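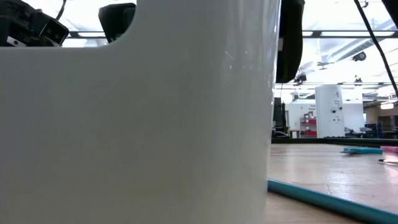 Residents of the Brarano care home in Verport will share their evenings with students from the town's nursing college under a reading program that begins in November.

Under the arrangement, student nurses will visit the home from 6:30 p.m. to read aloud to residents who have lost some or all of their sight. Each visit will last 2 hours and will be supervised by a member of the home's care staff. The home's library holds 400 titles, among them novels, travel writing and local history, and residents will choose what is read.

Hemant Dhillon, general manager of Brarano, said the proposal came from the residents' council. "Several of our residents were lifelong readers and have told us how much they miss it," he said. "We are pleased to be able to respond."

The program is supported by a grant from the Srivastava Foundation, which will also pay for the students' travel. Eduard Mikuš, who taught literature in Verport before moving to the home four years ago, has been asked to choose the first book.
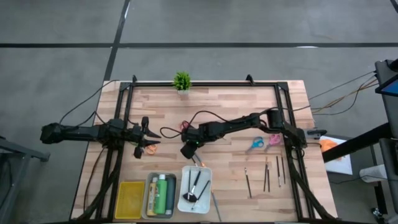
Can family members attend the readings?
Relatives are welcome at any session and should sign in at the front desk on arrival. Those who wish to read to a group themselves are asked to speak with the activities office beforehand.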